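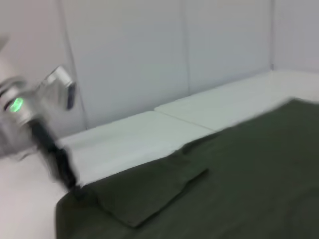
How long does a household towel keep its first job before it gets moved down to a dirtier one?

Longer than the people who own it think. In our diaries the move came late, often well after the owner had told us at the first interview that the towel was "done" or "for rags now."

4. Demotion and the second life of household cloth

4.1 What we mean by demotion

By demotion we mean a change of job, downward, that sticks. Bath towel to dog towel. Dish towel to floor cloth. Guest towel to everyday towel counts too, though several households argued with us over that one (they saw it as a promotion, the thing was finally getting used). A one-time emergency does not count. If the good bath towel goes down on the floor under a leaking washer and is back on the rail two days later, it has not been demoted, it has just had a bad day. We required the new job to show up in the diary at least twice with no return to the old job in between.

The rule is crude. Koivisto, in her earlier work on linen closets, used the owner's own word for the item instead, and followed the word as it changed. We tried that in the pilot and gave up. People's words run ahead of their hands. A towel called a rag in the interview was still hanging by the shower when we came back.

4.2 Sample and diaries

57 households in two neighborhoods, Torkell and Kanima. Torkell is mostly older apartment buildings with a shared laundry room in the basement. Kanima is newer row houses, own washer in nearly every one. Recruitment closed in March and the last diary came in on 4/24/19. Each household marked its cloth items with a small sewn tab and logged an entry whenever a tabbed item was used for anything other than what it was used for the time before. That gave 3,413 entries after cleaning. Cleaning here means dropping doubles and entries where the tab letter could not be read, nothing more clever than that.

We did not weigh the items. Should have. Thickness at the start probably matters and we have only owner ratings ("thin," "ok," "thick"), which drift over the months and are useless across homes.

Diaries were kept by whoever did most of the washing. In 34 of the households this was one person throughout. In the rest it was shared or passed back and forth, and the shared diaries are messier but also, we think, more truthful, as the second person tended to write down uses the first had not known about. One Kanima diary has a whole page in a teenager's handwriting listing things done to a hand towel with bicycle grease. His mother's entries for the same weeks say "hand towel, bathroom, as usual."

4.3 Triggers

The reason owners gave first was nearly always wear. Holes, fraying, gone thin in the middle. The diaries do not bear this out. The entry right before a demotion was most often a stain event, or else a new item coming into the house. Wear was there in the background but it had been there for a long time and nothing had happened.

New items are the interesting part. A set of towels arrives as a gift, or gets bought on sale, and the closet is full. Something must leave the shelf. What leaves is not the worst towel. The worst towel is already in the bucket under the sink or out in the car. What leaves is the worst of those still on the shelf, and it can be in very decent shape. So the new towel at the top pushes a chain of small moves all the way down, and the thing that ends up in the trash at the bottom may be three steps away from the purchase and several weeks later. No household described this chain to us unprompted. Shown their own diary, most of them recognised it right away and some were annoyed by it.

Color did more than we planned for. Dark cloth was demoted later than light cloth in both neighborhoods. It hides stains, obviously. But dark items also seem to skip steps. White and cream towels went down through the kitchen by stages, while dark green, navy and brown ones stayed put for a long time and then went straight to the garage. Guérin suggests (personal communication) that with a dark cloth there is no visible record of past use, so the owner has nothing to go on until there is a hole. We like this explanation but can't test it with what we have.

4.4 Folding as a sign of rank

We had not meant to look at folding at all. It came out of the closet visits. Items with high rank are folded in a fixed way, the same way each time, and the household can usually say who the way came from. Items with low rank get folded in half, or flattened and stacked, or stuffed. The drop in folding care comes before the demotion in the diaries, sometimes by weeks. A towel that stops being folded in thirds is on its way out even if nobody in the house would say so.

For coding, the visit team sorted each item into folded, flattened, or loose. Flattened was the hard one. A cloth can be spread out and mostly smooth and still have a bit doubled over at an edge, as with the dark green cloth on the white tabletop in Figure 2, where a second layer shows by one corner. Coders disagreed on such cases until we agreed that a small raised fold does not make a thing folded.
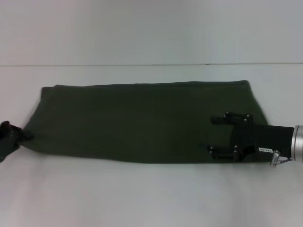

After that change the two coders split on 17 items only, and these were settled by talking it through. Most were fitted sheets. Fitted sheets were dropped from the folding analysis altogether, there is no honest way to code them.

The Torkell homes folded more, and kept it up further down the ranks. Even floor cloths were folded in a few of them. We put this down to the shared laundry room. Things get carried down a hallway past the neighbors and are folded on a common table, so the care is partly for show. One woman told us she folds her cleaning rags on the top of the basket and bunches up the sheets underneath. In Kanima the dryer is next to the closet and there's no one to see.

4.5 The bottom of the chain

Where it ends is less clear than where it begins. Trash, yes, but fewer items than expected were thrown out on purpose. Many just went missing. Left at the lake, lent with a casserole, used to wrap a lamp in a move and never unwrapped. We coded these as lost, and lost is the largest exit in the Kanima data. In Torkell the textile bin in the yard takes a fair share, and households there spoke of the bin with some warmth, though most admitted they had no idea where the contents go.

A handful of items went back up. A torn beach towel was cut down and hemmed into face cloths and moved back into the bathroom, where it out lasted the diary period. Repair of this kind showed up almost only in homes with a sewing machine kept out on a table. Owning one in a cupboard made no difference that we could see.

4.6 Limits

The tabs themselves are a problem. A few people told us they were more careful with tabbed items, and one couple had started hiding the tabbed towels from guests. The diary period also misses most of the summer, when beach and yard use would pull many more items down. Wealthier homes are over represented in Kanima and we have no good income measure. And the entries depend on somebody noticing that a use was a new use, which is exactly the sort of thing people stop noticing aftr a while. Entry counts fall off in the later weeks in every household but two. We treat the late demotions as undercounted and do not report rates for the final stretch.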